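Filed under: Robot Learning > Teleop Gear > Reviews
14 comments | 3 shares

Jutilo hand controller, two months in

Short version: buy it if you do a lot of demos. Skip it if you only need 80 or so clips and already own a 3D mouse.

Setup was quick. Drivers fine on Linux, docs thin. Latency good -- much better than the Widton I had before. Grip trigger is too light tho, I kept closing the fingers early. Wrist roll feels natural after the first 200 episodes, not before.

Goal was 2,000 sim demos. Kept 1,942, tossed the rest, mostly my own sloppy grasps. Task is dead simple, strawberry into the wooden box. Good test of a controller becuase the berry is tiny and you have to come down straight.

Strawberry task, wide view and gripper view:
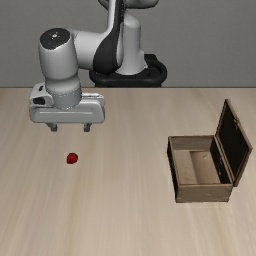
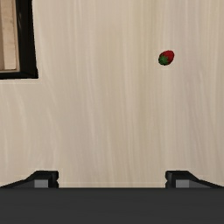

Gripes

Cable too short. No left-handed version. The recenter button is right where your thumb rests, so you hit it mid demo and theres no undo. Foam grip started peeling in July.

4 out of 5

Share | 14 comments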